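Search this site
Enter keywords
Go

About Undton

Undton packs and ships soft toys for small shops, schools and hospital gift stores. We work out of one long room on the second floor of the Wei Building in Clarkeck, above a print shop. The company was started by Wanting Zou, who had been mailing plush toys from her apartment and ran out of hallway.

What we do

Toy makers send us their stock in bulk. We unpack it, check it, sort it by style and color, and put it away on the shelves. When an order comes in, we pick the toys, pack them and hand the boxes to the carrier at the end of the afternoon. We currently keep 319 styles on the shelves, from keychain size to floor cushions.

We don't design toys and we don't sell to the public from the room. If you bought a single toy and have a question about it, please contact the shop where you bought it. They have our number if they need it.

How an order is packed

Yanling Fu runs the packing tables and wrote the steps we all follow. Each toy is looked over for open seams, pulled threads and loose eyes before it goes anywhere near a box. Toys with long pile or tufts are brushed with the fingers and packed last, on top, so the pile doesn't get flattened under something heavier. Pale fabrics go in a clear sleeve. Dark ones don't need it.

We use plain corrugated boxes and printed ones, depending on what the shop has asked for. Paper goes in the corners and over the top. We stopped using foam chips a while ago — they cling to plush and customers were finding them weeks later. A box should close without being pushed down. If it has to be pushed, it's the wrong box.

A standard shop order holds up to 40 toys. Smaller orders are fine, and the minimum is 20 for a first order. Hospital and school orders have no minimum.

Returns and repairs

Hiba Nseir handles anything that comes back. Returned boxes are opened at the table, the paper is taken out, and the toys are checked again in the same way as new stock. Small seam repairs are done in the room by hand. A toy that can't go back on the shelf is logged and the maker is told which style it was and what was wrong with it. Makers have changed a few patterns after getting those notes, mostly around necks and tails.

The room

The packing tables are covered with cloth, which keeps plush from snagging and is easy to take off and shake out at the end of the day. Huiling Du looks after the plants and also the label printer. Certificates are on the wall for visitors who want to read them.

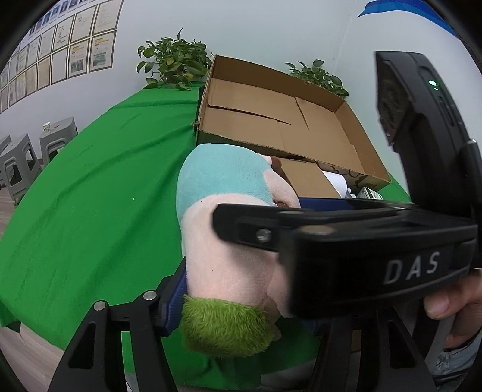
A turquoise and pink plush with a lime-green tuft, at the table with the green cloth.

Visiting and getting in touch

Shops and makers are welcome to visit. Please write first, and come before 2 if you can — after that the tables are full and there isn't much room to stand. Use the side entrance on Fiststead Street and take the stairs or the freight elevator.

Yufang Zhong answers mail about new accounts, delivery times and box sizes. For repairs and returns, put the order number in the subject line and your message will go to Hiba.

We close for part of December to count stock. Orders sent during the count are packed when we reopen, in the order they arrived.

Page last updated: December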